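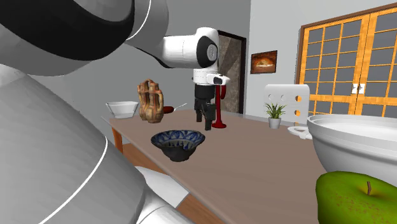
Nawal El Sherbiny

Stimgate Table Cell
Setup and care of the single-arm cell with two-finger gripper

The Stimgate Table Cell is a white arm with a black parallel gripper, supplied with a matching simulation model. Most of the setup work is done in the model first, then copied to the real arm. The notes on this page apply to both unless a line says otherwise.

Start position
The cell is ready when the wrist hangs straight down over the table with the fingers slightly apart and nothing held. Save this pose as HOME. Keep the fingertips just clear of the tabletop and check the gap again whenever the table has been moved or the fingers changed.

Scene file
The standard kitchen scene is called Punano. It has a table with bowls, a vase, a potted plant and a thin red stand with a round base. Tall, narrow items are the ones to watch. With the stand directly behind the gripper, a wrist turn at table height can clip the post, so raise the arm to the travel height before turning. The patterned bowl in front of the stand is a good first pick target. Approach the rim from above and close slowly.

Loading the model
Open Monti, choose the cell and load Punano. Leave the simulation step at 500 Hz. If the fingers shake on contact, check the finger mass entry before changing anything else - a blank field is read as zero. Collision shapes for the bowls are hollow, and loading takes longer with them on.

Real arm
Mounting bolts: check after the first 48 hours of running, then every 500 hours.
Gripper flange screws: check whenever the fingers come off.
Joint caps: wipe with a damp cloth. Do not use solvent on the white covers.
Finger pads: replace as a pair.
Cable at the wrist: look for rubbing where it passes the small side housing.

Changing the fingers
Send the arm to HOME, raise it to travel height and switch off drive power. Support the finger with one hand while the screws come out. Fit both new fingers loosely, close them on the setting gauge, then tighten. Run the zero routine in Monti and save. The old zero will not carry over.

Fault 21
Fault 21 means the gripper did not reach the commanded width. Clear anything between the fingers and run the zero routine again. If the fault comes back with the fingers removed, the gripper has to go in for service.

Parts
Finger pairs, pads and the setting gauge are stocked by Bridow. Give the serial number on the base plate when ordering. The Punano scene file is included with every cell.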